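Rincón digestivo: el magnesio y el intestino perezoso

Rápido, que cierro el boletín hoy, 21 de junio de 2025, y quedan tres correos sin contestar. Casi todos preguntan lo mismo: magnesio, cuál, cuánto, a qué hora.

Cuál. El citrato ablanda, el óxido ablanda más y se absorbe poco, el bisglicinato apenas mueve nada. Si vais bien al baño y lo queréis por los calambres, el citrato os va a dar la tarde. Bronisława Jakubowski, que lleva la consulta de nutrición de Koneck, empieza siempre por el plato: acelgas, legumbre, pipas de calabaza, un puñado de almendras. Y agua. La fibra sin agua es un tapón, lo digo todos los junios y todos los junios me escribís igual.

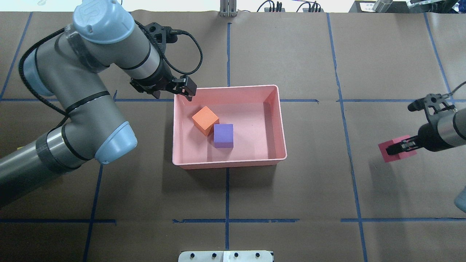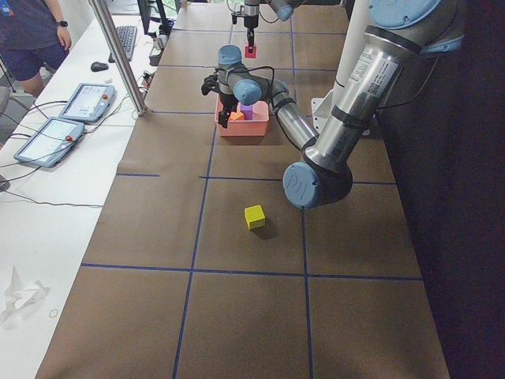
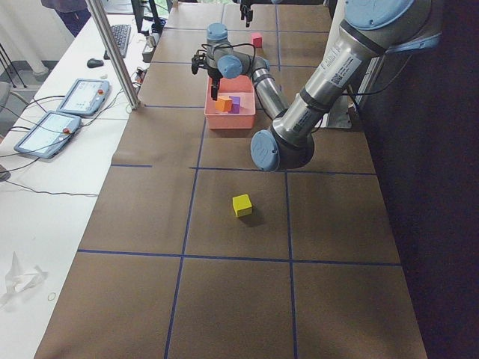

Brazo con pinza negra y cubeta rosa, en las tres fotos.

Cuánto. Ojo con las etiquetas, que unas ponen el magnesio elemental y otras el peso de la sal entera. Una cápsula que anuncia 1000 mg de citrato no lleva 1000 de magnesio, ni de lejos. Mirad la letra pequeña del dorso. Con 400 mg de elemental en suplemento hay mucha gente que acaba con diarrea, asi que empezad por bastante menos y con comida. Riñones tocados: nada sin hablar con el médico. Antibiótico o pastilla del tiroides: preguntad en la farmacia cuántas horas separar.

Hora. La que no se os olvide. Por la noche si acaso, con la cena.

Lo de los sobres "detox" de la charla de Bucur: no los recomiendo. Laxante con sabor a limón y poco más. Si lleváis semanas estreñidos, hay sangre o habéis perdido peso sin querer, al médico, no a la herboristería.

La receta de las lentejas con acelgas va en el próximo numero, me faltan las cantidades. Preguntas al correo de siempre, y poned "digestivo" en el asunto por favor, que si no se me pierden.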